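Why Do Clothes Wrinkle?

Last July I pulled my favorite shirt out of the bottom of my suitcase and it looked like a map of the mountains. I had folded it so nicely! Nine hours on a train, and there it was, all crumples. My aunt Olga laughed and told me to hang it in the bathroom while I took a shower. I did, and when I came out most of the lines had gone. So of course I wanted to know why.

Let's start really, really small. Cotton comes from a plant, and it is made of long, skinny chains called cellulose. Think of a bowl of cooked spaghetti, only each noodle is far too thin to see. The chains lie next to each other and hold hands. Scientists call that hand-holding a hydrogen bond. One bond is pretty weak, but a shirt has so many of them that I wouldn't even know how to write the number down.

Now bend the cloth. The chains get pushed and tugged, some of the hands let go, and they grab hold of new neighbors in the new position. When you straighten the cloth out again, those new hands are still holding on. That's your wrinkle!

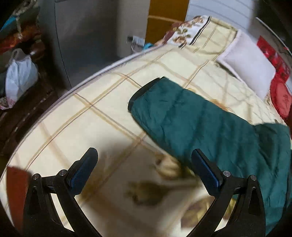

Water is the great wrinkle helper, and it works both ways. Water is tiny and it loves to sneak in between the chains and make them let go of each other, so damp cotton bends very easily. If it dries flat, the chains join hands flat. If it dries in a heap, they join hands in a heap. You can go wrinkle hunting on your own bed and you'll find more than one kind. Look at the dark green cloth on the checked bedspread: it has soft ridges running across it, and near one end it bunches up and folds over itself. Soft ridges like those are often just cloth resting in a bumpy shape, and a good shake might be all they need. A sharp, thin line is a tougher customer.

Heat helps too, because it makes the chains wiggle. An iron gives you heat and a big flat push at the same time, and a steam iron throws in the water as well. (Irons get hot enough to burn you in a blink, so that's a job to do with a grown-up.)

Not every cloth acts like cotton. Wool fibers are curly, a bit like little springs, and they bounce back. Polyester is a kind of plastic, and it doesn't soak up much water, so it stays pretty smooth in the wash. Linen is the champion wrinkler - my friend Bontu has linen pants that crease if she even thinks about sitting down.

Want to try it? You need 3 scraps of old cotton cloth, all the same size.

Leave the first scrap dry. Wet the other two and squeeze them out.
Scrunch the dry one and one of the wet ones into tight balls and put a rubber band around each.
Lay the last wet one flat on a towel and smooth it with your hands.
Wait until the next day, then take off the rubber bands and open everything up. If the wet ball is still damp in the middle, give it another night.

Which one has the deepest lines? Draw them if you like. I drew mine, and my wet ball looked like a dried-up riverbed - I've still got it pinned over my desk.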